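Ticket 1516 -- Home battery stops charging at 33 percent
Product: Stusance wall battery with Custetti inverter
Site: Costby
Status: Closed, more or less
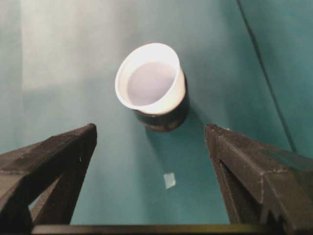 Opened in September. Customer reports the battery fills to 33 percent every morning and then loses interest. Panels are producing, sun is out, and the surplus goes to the grid for pennies. The app says "Optimizing."

Step 1. Asked customer to restart the inverter. Customer had already restarted it, several times, with feeling. No change.

Step 2. Checked firmware remotely. Battery was one release behind. Pushed the update, which took most of an afternoon and moved the display language to Italian. Moved it back. Still 33 percent.

Step 3. Pulled the charge log. Charging current drops to zero at the same level each day with no fault code. A real fault would have had the manners to leave one. Looks like a setting.

Step 4. Compared settings with the install sheet from Hwang Electric. Sheet says backup reserve 20 percent, charge ceiling 100. Inverter agrees. Battery agrees. Everybody agrees, and the battery stops anyway.

Step 5. Found it. The customer's utility plan has a "grid helper" option, switched on at signup, that lets the utility cap home batteries until 4 p.m. The cap overrides the local settings and doesn't show in the app unless you open Partners, then Programs, then scroll past the newsletter.

Fix: customer opted out of the program. Cap cleared overnight. Battery reached full the next day before lunch.

Customer asks whether "Optimizing" could say what is being optimized, and for whom. Passed to the app team -- they have a ticket for that already, and it's older than this one.

Left open: the Italian thing. Couldn't reproduce it.

Stusance Support, Costby | Contact us | Copyright Stusance | Back to top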